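Tostton wipe-clean & fabric table covers
Sistmont Home / Table / Covers

Updated Monday, August 24, 2020. Scallop print back in, both lengths. Plain navy still waiting on the mill, sorry.
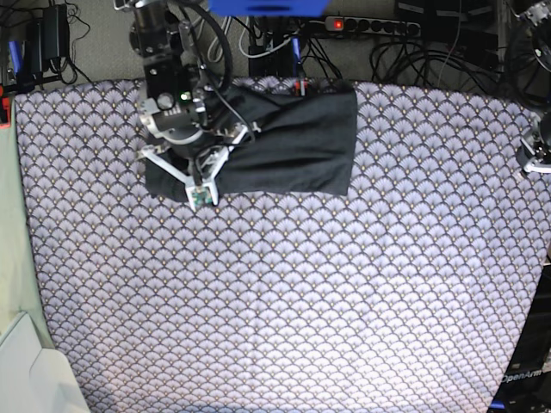
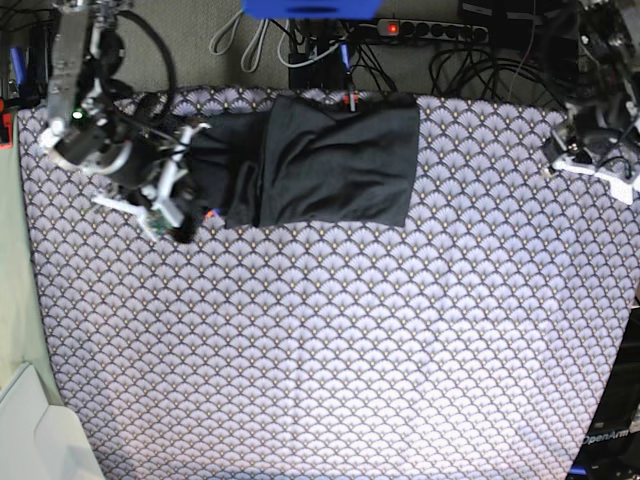
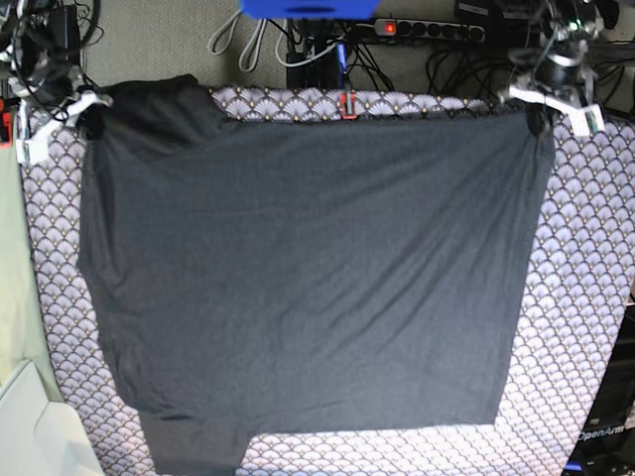
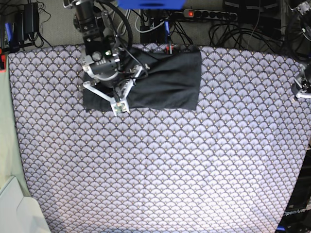
Patterned cloth on the table, dark fabric on top.

Which one do I need?
Fabric for everyday and for best. Wipe-clean for kids, paint, gravy. Same sizes in both. Measure the table first, then add the drop you want on each side. Most people forget to double it.

Sizes
Small square, 90 cm. Fits a card table or a bistro table.
Long, for six to eight chairs. Ask for the cut length when you order.
Round: not at the moment. Maybe February.

Washing (fabric)
Cool wash, inside out if you can be bothered. No bleach. Line dry, iron on the back while still a bit damp. Expect a little shrinkage first time round so dont cut or hem before it's been through once.

Washing (wipe-clean)
Damp cloth, drop of washing up liquid. Never the machine. Never the iron!! Roll it to store, folds leave a line that takes weeks to drop out.

Clips and weights
Dritedton clips, pack of 12, grip tops up to 2 cm thick. Thicker than that get the Viklund hanging weights instead, they sew or pin on at the corners. Good for gardens.

Offcuts
Sold by the bag, mixed prints. Cushion backs, drawer liners, bunting. No choosing, sorry, we tried it and the packing took all day.

Delivery and returns
Orders in by noon go same day, weekdays only. Cut lengths can't come back unless faulty. Everything else, unused and in it's bag, fine.

Samples
Free, up to 2 prints per household. Send a note with your address to Noreen Ansari in the shop. Trade and café orders to Abelardo Farías, who can also do longer runs without a join.

Code for the scallop: 74. Quote it when you ring.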